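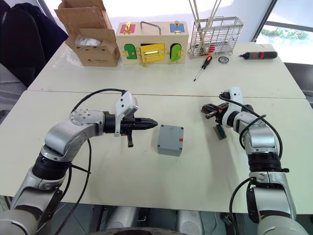 *The two-arm bench at Holtico, Erkomcombe. The gray box stands between the two grippers.*

**Holtico is looking for 12 participants for a gripper comparison study (paid, April)**

Posted Feb 26, 2026

We are a small engineering company in Erkomcombe. We build and test hands for robot arms, and our customers are mostly workshops that do light assembly and repair. In April we will run a comparison of gripper fingers, and for this we need people from outside the company who will control the arms and tell us what they think.

The study is called Ogola. It compares 3 sets of fingers on the same two arms: narrow pointed fingers, flat parallel fingers, and a softer set that we received from our partner workshop in Skaltevine. Each participant will use all of them. The order is different for every person, so that the last set does not always get the advantage of practice.

## What you will do

You will stand behind the arms and move them with two hand controllers. The tasks are small and come from daily work:

- hold a plastic box with one arm and bring a small part to it with the other arm
- open and close the doors and latches of a wooden toy box
- take a screwdriver from the table and put it back in the same direction
- move thin rods out of a wire rack, one at a time

After every task you fill in a short form. We ask how tired your hands are, how well you could see the fingertips, and if you trusted the grip. Please write the negative things also. Our last form had too many polite answers and it was difficult to make a decision from it.

The arms are slow in this study. There is a stop button on the table near your right hand, and one of us is always in the room.

## Who can take part

You must be 18 years or older, and you must be able to stand for one hour with short breaks. Glasses are no problem. Left-handed people are very welcome, as we had only right-handed people in the first round and we do not know how much this changed the results.

Experience with robots is not needed. For half of the places we would like people who work with their hands: electricians, bicycle mechanics, dental technicians, tailors, model builders. For the other half we take anybody who is interested. If you have worked for a company that sells grippers during the last year, we ask you not to apply.

## Time and payment

Each person comes for two sessions in April, both in our test room in Erkomcombe. One session takes three hours, including the introduction and a break with coffee and sandwiches. You can choose morning or afternoon.

The payment is 438 euros for both sessions together, sent to your bank account after the second one. If you come only to the first session, we pay 100 euros. We also pay for the train or bus if you keep the ticket.

## Recording

Cameras on the wrists and one camera above the arms record the table while you work. We also save the movements of the controllers. Your voice is recorded only if you agree to it on the consent form, and you can say no and still take part. The forms and the recordings carry a number in place of your name. You may stop at any moment without giving a reason.

## How to apply

Please send a short e-mail to Subira Nzioka at our front office with the subject "Ogola study". Write to us:

- your name and a telephone number
- your work or your main hobby
- which hand you write with
- the parts of the day when you are free in April

A CV is not necessary. Subira will answer every e-mail, also when the places are already full, and she keeps a waiting list for the people who would like to come in case of a cancellation.

Technical questions about the arms, the controllers or the finger sets go to Mojtaba Hassanpour, who is responsible for the test bench. He can show you the room before you decide, if you ask him some days before.

The test room is on the ground floor and the entrance has no steps. Please wear closed shoes and leave long scarves and loose bracelets at home.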